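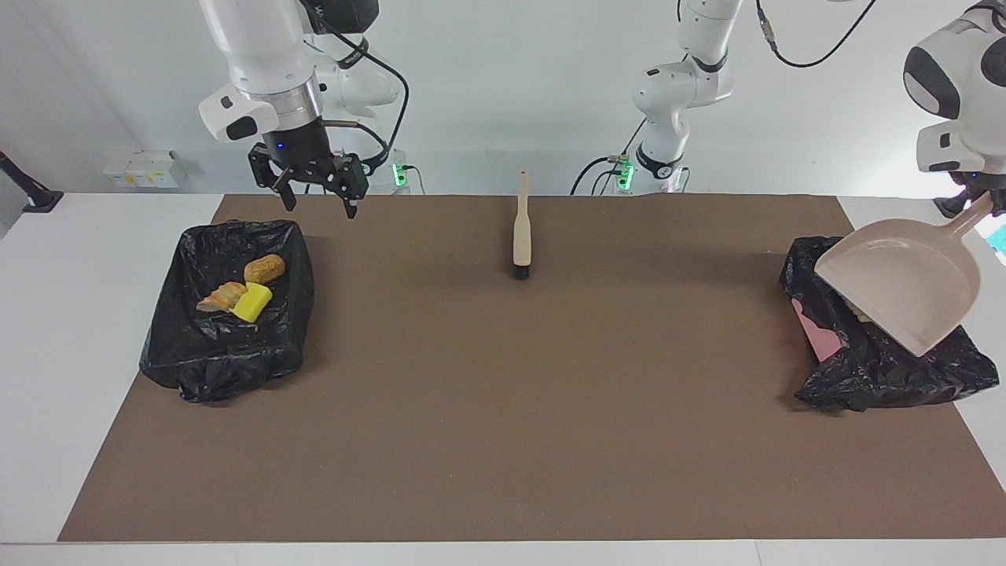

Let the Failed Studies Into the Room

I have been reading food science papers for most of my working life, first because I was paid to and now because I can't seem to stop, and I would like to put in a word for the dull ones. I mean the studies where somebody fed something to something, waited a long while, and found no difference worth mentioning. We treat these as a kind of waste, and I think we are making a mistake.

Take the sweetener work that came out of Skarkside a while back. The first paper reported a small change in gut bacteria among people who drank the stuff daily for 14 weeks. It was a decent paper, careful in its way, and it got passed around a great deal - my own dentist brought it up while I was in no position to answer. Then a team at Morley ran the same thing with 1,877 people and saw nothing at all. It took them 6 tries to get it published. One editor told them the result was "of limited interest to our readers," and I have thought about that phrase more often than is probably good for me.

Limited interest! Everybody who had switched what they put in their coffee on the strength of the first paper might have been a little bit interested. So might the people at Whitfield who were planning a third trial and had already spent a good part of their grant by the time the Morley paper turned up in a journal I had never heard of.

I don't blame the editors entirely. They have pages to fill and they want those pages read, and I confess that when a new issue lands in my inbox I go to the surprising titles first, same as anyone. A finding is more fun than the lack of one. But a journal is also a record, and a record that keeps only the surprises will slowly fill up with flukes. If twenty kitchens bake the same cake and we only hear from the one where it exploded, we'll come away with some odd ideas about cake.

What I'd like to see is fairly modest. A journal that publishes a result should agree to look at any sound attempt to repeat it, whichever way it comes out, and to run the good ones in the same place and at the same length. Pemen, a small journal with a smaller budget, has been doing this for a few years now, and its readers have not wandered off in boredom. I would go a bit further and have them judge the plan before the results are in, so that everyone has agreed the question is worth asking while the answer is still unknown.

It would cost something, I know. Reviewers are tired and unpaid, and there are already more papers than anyone can read. I would still trade a few of the surprising ones for that Morley study, printed up front where my dentist might have seen it.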